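Graltent Help Desk
Ticket 803 - Table finish, meeting room side
Opened by: Agustina Domínguez
Assigned to: Renato Palma
Status: Waiting on requester

Agustina Domínguez wrote:

Hi Renato, and thank you again for sorting out the door closer so quickly, everybody noticed. I have another one for you, I'm afraid, and I've been putting off writing it up because I wasn't sure whether it was a real problem or just me being fussy.

It's the wooden table along the white paneled wall. When I run my palm over the top there's a tacky stretch toward the back, the kind that grabs a sheet of paper and won't quite let go. I wiped it down with warm water and a drop of dish soap, dried it with a tea towel, and by lunchtime it was tacky again. Lorena thinks it got worse after we switched to the Jastus spray in December, and she may be right, she's usually the one who does the wiping. There are also some paler streaks in the brown that I can't remember being there, but I wouldn't swear to it.

Could you tell me whether this is something we can clean off, or whether the top has to be refinished? I'd love to avoid the second one if we can.

Renato Palma wrote:

Hi Agustina, not fussy at all, I'm glad you wrote. What you're describing sounds like polish building up on top of the finish. Jastus has some wax in it, and if it goes on every day without a proper wash in between it just keeps stacking up. The streaks could be the same thing, or they could be the grain, which runs lengthwise on that table and does have lighter bands in it. Easy way to tell: put a little mineral spirits on a white cloth and rub one streak toward a corner. If the cloth comes up yellowish or gray and the streak fades, it's polish. If nothing changes, leave it alone, that's the wood.

Please open the window first, and keep the cloth damp, no puddles. I'd do one small patch and then wait until the next morning before deciding anything.

Agustina Domínguez wrote:

Did the patch at 4 yesterday afternoon with Lorena. The cloth came up a sort of weak-tea color, so I think you've got it! This morning the patch felt perfectly smooth and the paper slid right over it. One of the streaks near it is fainter and the other hasn't budged, so I suppose we have one of each. Zulema asked whether the edge by the wall should be done as well, since the back of the table looks a little darker there.

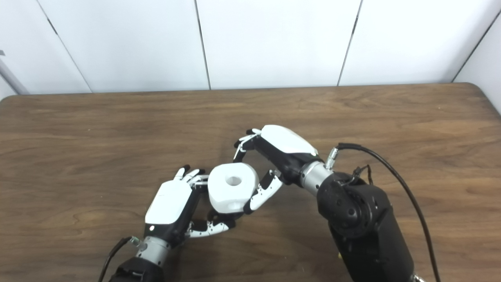
Renato Palma wrote:

Thanks, that helps. I can see the darker line along the back edge and I wouldn't chase it with spirits yet. It may only be the edge catching less light. Do the open part of the top first, always with the grain, changing to a clean cloth whenever the old one stops picking anything up. Then go over it with plain water, wrung out well, and dry it straight away. Careful at the rounded corners, finish tends to be thin on a curve and you don't want to scrub there.

For everyday wiping, go back to the Unska soap, two capfuls to the bucket, and put the Jastus away for now. I've left a bottle and a stack of cloths for you in room 331. If anything still feels tacky after a week, reply here and I'll come up with a lamp and look at that back edge myself.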